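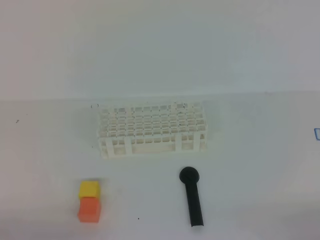 **What is a power play really worth?**

Less than the crowd thinks. A decent unit scores on one chance in five, so the usual result of a power play is two minutes of passing and a sigh.

## Special teams, week 9 handout (N. Quan)

Bring this to the session. I print a fresh stack every May and find most of it under the bleachers by June.

**Terms**

- *Power play percentage (PP%)*: goals scored with the extra skater, divided by chances.
- *Penalty kill percentage (PK%)*: chances survived, divided by chances faced.
- *Net PP%*: same as the first, but you subtract shorthanded goals allowed. Coaches dislike this one.

**Worked case: Stondside v. Kikmont**

Stondside had 9 power plays over the two-game set and scored on 2 of them. That gives 22.2%, and the local paper called it "lethal." They also gave up a shorthanded goal in the second game, when Khúc fell over at the blue line with the puck and no one behind him. Net PP% drops to 11.1%. The paper did not print that one.

Attendance for the second game was 1517, for the first 1636. Draw no conclusions about the power play from this. Someone did last year, over four pages.

**Where the numbers mislead**

A penalty called with six seconds left in the third still counts as a full chance. So does a five-on-three. Goals scored one second after the penalty expires count for nothing, even though the killers are still gasping at the far end - ask any goalie how even that strength felt.

**For next time**

1. Work out PK% for Kikmont from the same set.
2. Read the Novitz chapter on zone entries, skipping the poem.
3. Watch one full power play and write down who touches the puck first after each faceoff. Names, please, and no "the tall one."

Sheets go in the tray by my door before 4 p.m.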